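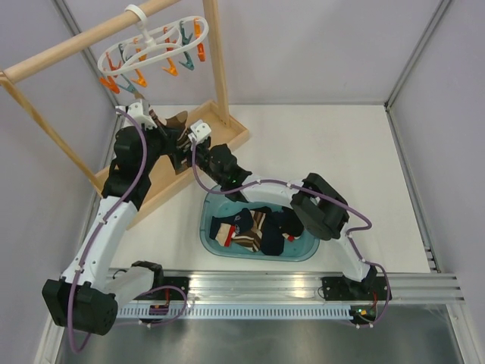 Sock hanging on the Gorketti two-arm kit. Brown one in the left gripper, three more in the basin.

1/ Had the Gorketti bench kit since February. Enough people asked for a review that I'm putting it in one thread. I paid for it, no discount code.

2/ What you get: two arms on a shared aluminum rail, carriages, one controller board per arm, cabling, and Provley, the control software. Walls, floor, rack and laundry are your problem.

3/ Build time was 7 hours with Tyson Ouellet helping. Five of those went to squaring the rail. The manual gives it half a page. Use a dial indicator and ignore the printed template.

4/ The shared rail is the reason to buy this over two separate arms. One datum for both bases. Move a carriage, re-zero, and the arm-to-arm transform holds. On my old setup I redid hand-eye calibration every time somebody leaned on the table.

5/ The task: take a sock from the basin, bring it up to the clip hanger, second arm comes in to help, clip it. Clothespins on an oval hanger are a nasty target. The hanger swings on its hook and the cuff folds when you push it.

6/ Numbers from my log. 445 attempts, teleoperated and policy runs kept separate. Teleop success 91 percent. I'm not posting the policy number until Ghislain Chisholm has rerun it on his unit.

7/ Most common failure is the regrasp. The gripper pinches one layer of the cuff and the sock rotates out. Softer pads helped. Slowing the approach did nothing measurable.

8/ Complaints. The purple cables run outside the links with slack at the base. Reach across the basin and you have to think about where the loop goes. I added two ties per arm. They should ship in the box.

9/ Also: Provley drops the second arm if both controllers power up together. Start left, wait for it to home, start right. Support (Oľga Kubíček, quick replies) confirmed it and says a fix is in testing.

10/ Compared with the Gilalau set: Gilalau has better grippers and no rail. If you only need one arm, get that.

11/ Would I buy it again: yes for two-handed cloth work, no for anything needing real payload. Rail shim files are going up tonight. Kvido Kolář asked for the pad dimensions, those will be in the same folder.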